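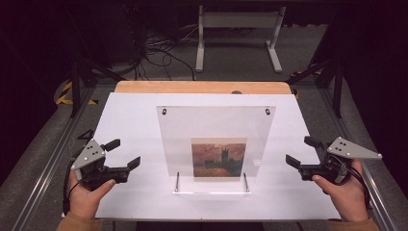 A small print of a Gothic skyline at sunset, with a pale border, mounted on a frosted acrylic panel.

Keeping colour in small prints
By Babita Dhillon

Most fading in small art prints is caused by light, and most of the damage is done in the first few years on display. Reds and oranges made with dye inks tend to go first. Dark blues and browns hold longer, so a sunset picture can lose its sky while the buildings still look sound.

Light damage adds up. A print shown at 50 lux for 240 days receives the same total dose as one shown at 200 lux for 60 days, given equal hours. Ardalan Pakzad, who runs the print workshop at Ilow, keeps a dose record for each sheet and rests it in a drawer when the yearly limit is reached. His test strips, begun in April, compare 12 papers under one lamp.

Paper matters as much as ink. Many bright white papers contain optical brighteners, which absorb ultraviolet light and give it back as blue. When the brighteners fail, the sheet turns yellowish and every colour on it shifts. Cotton papers without brighteners look duller on the day of printing but change less.

A UV-filtering sheet in front of the print will slow fading. It will not stop it, as visible light also breaks down dyes. Pakzad leaves a gap of 2 mm between print and glazing so that the surface does not stick in damp weather.

Adhesives are the other weak point. Pressure-sensitive tapes creep and stain. Hinges of thin Japanese paper and wheat starch paste can be removed with a little water, and should be fixed along the top edge only, leaving the sheet free to expand.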